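About Tranham

Tranham is a small outfit that reads court rulings, election laws and draft constitutions so that other people can get on with their evenings. We started with three people, one subscription to a legal database and a shared suspicion that most coverage of constitutional crises was being written by someone who had stopped at the press release.

We publish plain-language notes on courts, parliaments and the rules that sit between them. When a judge strikes down an electoral boundary in a country you last thought about in high school, we try to have something readable up by the next morning. If the ruling runs to 40 pages, we read all 40, footnotes included. The footnotes are often where the court has put the thing it was nervous about.

Omprakash Srivastava founded the place after a long stretch teaching comparative constitutional law, a subject he describes as watching several countries make the same mistake in different fonts. He still edits every note before it goes out and has strong feelings about the word "unprecedented". It has appeared on this site twice, and he has apologised for one of them.

Rodica Chiriac runs the elections desk. She has read more candidate eligibility rules than anyone should, and she keeps the Gronow Tables, our running comparison of how 26 countries decide who may stand for office, who may not, and who gets to hear the complaint afterwards. The tables are free. They are also enormous, so please don't try to print them at the library.

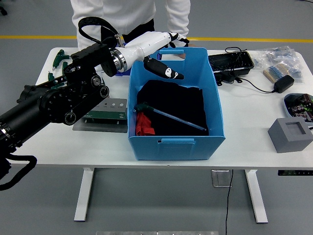
The name Gronow comes from the street where our first office was, above a bakery. We moved when the rent went up and kept the name for the tables, which had by then been cited in enough student essays that changing it would have caused grief.

Our other regular publication is the Nadano Letter, which goes out every month except January, when parliaments are mostly at the beach and so are we. Each issue takes one live dispute and sets out what the court can do, what the government says the court can do, and what the last government said when it was in opposition. That final section is the most popular.

We're paid for by subscribers, by a few universities, and by training days for junior reporters and public servants who have been handed a judgement and told to summarise it before lunch. We don't take money from parties, candidates or governments. One party did offer, and we've framed the letter.

There are 14 of us now, counting the part-timers and a translator who would prefer not to be counted. Drafts, corrections and arguments about commas all live in Drerkano, our in-house filing system, whose search function works well if you already know where the document is.

If you find an error, write to us. Corrections go at the top of the note, with the date, and we leave the original wording in so you can see how wrong we were. We don't give legal advice, and we can't tell you who is going to win.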